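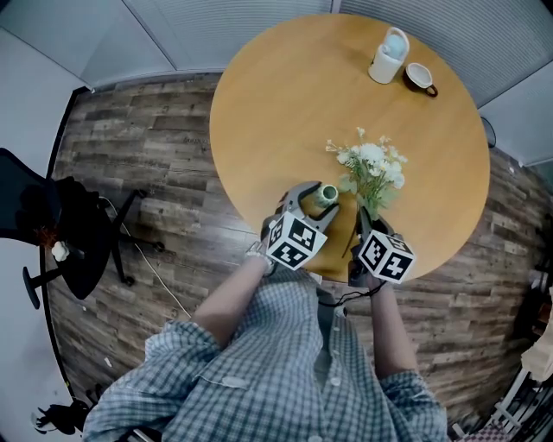 Hand-held gripper pair with marker cubes, at work on a vase and artificial flowers.

Tirnevex hand-held gripper pair
Sold by Wavmont. Product code 1635.

The Tirnevex pair lets a person do a household job using the same kind of fingers a robot would have. You hold one gripper in each hand, work the jaws yourself and get on with the task. The movement is recorded and can be used later to train an arm. No robot is needed in the room while you record.

Most of our customers want an answer to one question before they spend money on arms: can a machine do this chore yet? The pair is a cheap way to start finding out. If a patient adult can't do the job with two grippers, an arm fitted with the same fingers will not do it either. If the adult can, there is still a fair way to go, and we've tried to be straight about that below.

What's in the case
Left gripper with wide curved fingers, grey
Right gripper with narrow jaws, black
Marker cubes, fitted
Two cables, one long and one short
Spare finger pads
Carry case and printed setup guide

Choosing fingers
The curved fingers suit round and hollow things such as vases, jars and mugs. They open wide and will hold a shape without much squeezing. The narrow jaws are for stems, cloth corners, cutlery and bag ties. You can order the pair with matching fingers on both sides, but for table work we suggest one of each. The fingers swap over with a single hex key.

What machines can do with it so far
Our test partner Ingvarsson runs a list of home and workshop chores through the pair, then through a two-arm bench robot trained on the recordings. The results here are theirs, and they apply to that robot in that room.

Clearing cups from a table: works most of the time. Handles facing away from the arm still cause misses.

Putting artificial flowers in a vase: partly there. The robot picks up a bunch well enough. Getting all the stems into a small opening is harder, as one stem will often catch on the rim and push the vase over. After 200 recordings it could place a single stem. After 400 it could manage a small bunch if the vase was heavy. A light vase has to be held with the other gripper.

Folding towels: slow, but usable. Shirts are not.

Sorting screws and washers into trays: good for anything larger than a thumbnail. Flat washers on a flat bench are still a problem.

Wiping benches: fine on open areas, poor in corners and behind taps.

Tidying a whole room: not yet. Each of the steps may work by itself, but the robot loses track when something is not where it was during training. We don't recommend buying the pair with this as your only goal.

Setting up
Use a table you can reach across without leaning. Good, even light matters more than a tidy background. Keep the marker cubes clean and don't cover them with tape or sleeves. Run the cables back along your arms before you start - loose loops will snag on chair arms and table edges. Charge the recorder overnight.

A new user needs a morning to get comfortable. Expect sore thumbs on the first day.

Compatibility
Recordings export to the Tinon arm controller and to plain files. Tinon firmware must be version 3 or later. Other controllers may work, but we can't offer support for them.

Care
Wipe the fingers with a damp cloth. Don't use solvent on the printed faces of the cubes. The grippers are not waterproof, so washing up is out unless you use the sleeve kit, sold separately.

Ordering and trials
The pair can be hired before you buy, and the hire fee comes off the purchase price. Stock is low until the March delivery. For trial bookings or questions about a particular chore, ask for Rianne Goossens at the Wavmont service desk. Please tell her what objects you plan to handle and the size of the smallest one.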